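Drasier 300 Fish Counter

I've been putting counters in fish ladders for years, and this is the one I keep coming back to. It sits in the notch of the ladder and logs every salmon or trout that swims through, upstream or down, with the time and a body length for each.

We ran one at Tusdale last August and it logged 1161 fish. Muthoni Kombo checked it against her own tally sheets and was pretty happy - the misses were mostly small fish going through side by side.

It comes in two widths, 300 mm and 600 mm. Get the wider one if your river carries a lot of leaves (ours does!). A charged battery lasts me roughly 40 days, less when the water's really cold.

The Zundik mounting plate is sold separately, and older Rønning frames need the adapter kit. Email me your notch width before you order and I'll tell you which one fits. 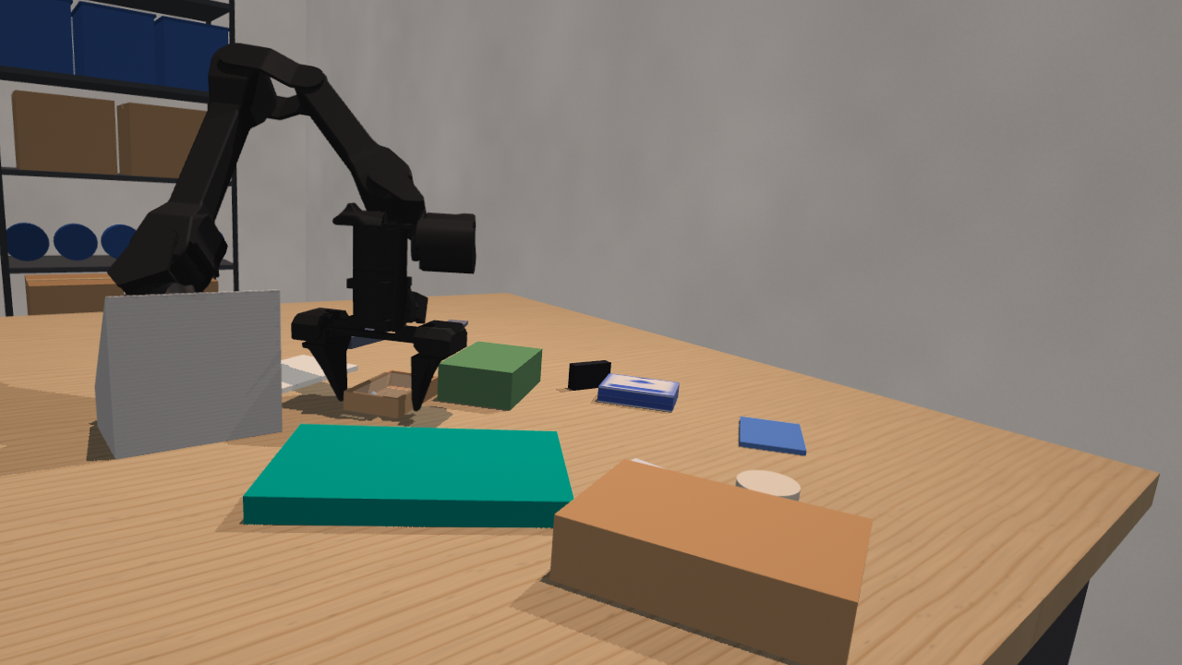 Spare parts

Sensor strips, end caps and battery leads are all in stock.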